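Visit report: Juradska open day, Zundport
2018-02-19

The Juradska building sits behind the Zundport bus station, and for most of the year you only get in if your band has booked a room. Once a year they open all three floors. Entry was free, you signed a sheet at the desk and you were given a paper wristband.

I got there at 11 and started on the ground floor, where the rehearsal rooms are. There are nine of them, all with a drum kit and a small PA. The kits are tired but the heads were new. Room four had a surf trio from Lekthorpe running through their set with the door open, and they were good, if far too loud for the corridor. They played the same instrumental three times and got it right on the last go.

Upstairs is the repair workshop, run by Nguyen Amplification, who moved in last spring. They mend valve amps and spring reverb tanks and will also do a basic guitar set-up. They had a long bench of old combos waiting for parts. The talk lasted half an hour and was mainly about why reverb tanks go quiet, usually a broken wire at one end. I would have liked to hear more of the amps switched on.

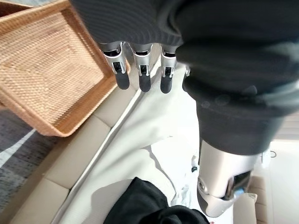
Can you hire a rehearsal room without being a member?

Non-members can book on weekday afternoons, paying by the hour at the desk. Evenings and weekends are kept for members until the day before, when anything left over goes on general sale.

The top floor is the venue. It holds 276 standing, with a low stage and a bar along the back wall. At 2 there was a short show with four local acts, all garage or close to it. The first band had trouble with a buzzing lead and lost most of one song to it. The third, a two-piece with organ and drums, were the best of the day. The sound was clear near the desk and muddy by the bar, so stand forward if you go.

There was a record stall on the landing as well – mostly seven-inch singles, priced fairly. I bought two and left a third that I now regret.

Getting there is easy enough. The 91 bus stops at the corner, and there is a bike rack in the yard. The lift was out of order, so anyone who needs it should ring ahead. Food was crisps and cheese rolls only.

The next gigs in the top room are in March, with tickets from the desk or on the door.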